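Buscar en incidencias Buscar

Incidencia: el volumen de copias /srv/groen no monta tras ampliar el LV
Abierta por: Getsemaní Aguirre
Asignada a: Nelu Iordache
Equipo: Jarkirside
Estado: resuelta

1. Síntoma

Después de reiniciar, systemd deja la máquina en modo de emergencia. La unidad srv-groen.mount agota el tiempo de espera del dispositivo. El resto de sistemas de ficheros monta sin errores. En la entrada de fstab figura el UUID antiguo del volumen, con opciones defaults y paso 2.

Salida relevante del journal:

Timed out waiting for device /dev/disk/by-uuid/...
Dependency failed for /srv/groen

2. Comprobaciones iniciales (Aguirre)

lvs muestra el volumen lógico activo y con el tamaño nuevo. blkid devuelve un UUID distinto del que hay en fstab. Montado a mano en solo lectura, el sistema de ficheros responde, pero df sigue dando el tamaño anterior: 610 GB. Se comenta la línea de fstab para poder arrancar y se desactiva el trabajo nocturno de Clotance, que de otro modo escribiría en el directorio vacío de la raíz.

3. Análisis (Iordache)

El cambio de UUID no lo provoca lvextend. En el historial de root aparece un tune2fs -U random lanzado en octubre, al clonar el volumen para las pruebas de Dilel. Se ejecutó sobre el origen y no sobre el clon. Como la máquina no se había reiniciado desde entonces, el fallo no se manifestó hasta ahora.

El tamaño es un asunto aparte: se amplió el LV sin la opción -r y faltaba pasar resize2fs.

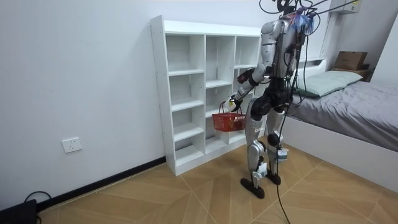 4. Corrección aplicada

a) umount /srv/groen
b) e2fsck -f sobre el volumen. Termina sin errores; corrige 2 contadores de bloques libres.
c) resize2fs sin argumento de tamaño. df informa ahora de 961 GB.
d) UUID actualizado en fstab. Se añade nofail y x-systemd.device-timeout=30s.
e) systemctl daemon-reload y mount -a, sin mensajes.

5. Ficheros escritos en la raíz

Mizanur Khondokar pregunta si quedó algo debajo del punto de montaje. Con un bind mount de / en /mnt se localizan unos 1.048 ficheros del trabajo de Clotance, todos de la misma noche, entre las 02:10 y las 02:35. Se copian al volumen con rsync -aHAX, se verifican con --checksum y se borran de la raíz.

6. Validación

Reinicio a las 11:20. /srv/groen monta en el arranque. Clotance reactivado y lanzado a mano: código de salida 0.

7. Pendiente

Fuseini Osei revisará el resto de equipos que usan el mismo script de clonado. El script recibe origen y destino como argumentos posicionales sin validar; queda abierta una incidencia separada para ello. Se cierra esta.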